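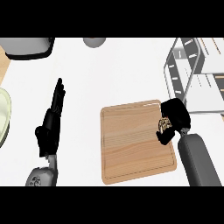

*Rendering: two robot arms at a white counter with a wooden cutting board.*

**Patient data access check, Jutcombe clinic, March**

Checked by Lieselotte Kettler, copy to Reda Gaber. Same list as last time, with my comments under each line. I started at the front desk and worked back to the analysts' room, so the order is a bit off from the printed sheet (sorry, Reda, I know you like them to match!).

- [x] **Active logins match the staff list**
 The export gave me 477 accounts across all the sites. I went through the Jutcombe ones by hand, and they're fine apart from two people who moved to Grollby before the holidays and still had full chart access here. Both are switched off now. I called Grollby first to make sure they weren't covering shifts with us, and they weren't.

- [ ] **Shared logins removed**
 Still one left, on the label printer station in the lab. The lab folks say they can't print without it, and I believe them, because I tried it with my own login and got an error I've never seen before. Ticket is open with Baumgart, who support the printer software. Leaving this box empty until I see it work.

- [x] **Screens lock when left alone**
 Walked away from every front desk computer and waited. All good! The one by the flu shot room used to stay open forever and I was ready to grumble about it, but it locked like the rest.

- [x] **Report extracts have names and birth dates taken out**
 I opened 57 extracts from the shared folder, the newest ones first. All clean. A few had zip codes down to the full five digits next to rare diagnoses, and I'd feel better if we cut those to three. It's not on the list as a rule yet - Reda, can we talk about adding it?

- [ ] **Old extracts deleted on time**
 Nope. Almost 51 GB in the "temp" folder, some of it from the readmissions project that wrapped up ages ago. I didn't delete anything myself since I don't know what the quality team still needs. Whoever owns those files, please have a look and clear out what you can before the next check.

- [x] **Backup restore tested**
 Pulled a scheduling table back from the Ukby backup and compared it to the live one. Row counts matched and so did the handful of appointments I looked up. It was slower than I'd like, but I did it at 10 in the morning when everybody's on the system.

- [x] **Server closet locked, key log filled in**
 Locked. The log is filled in, though I can't read half the initials. Could we print our names from now on, please?

- [x] **Paper in the shred bins only**
 Bins were fine and so were the desks. I did find a scheduling printout in the copier tray, no names on it, just slot times. Shredded it anyway.

**Open items:** the lab printer login (me, with Baumgart) and the temp folder (quality team). I'll recheck both before the April list goes out.

L.K.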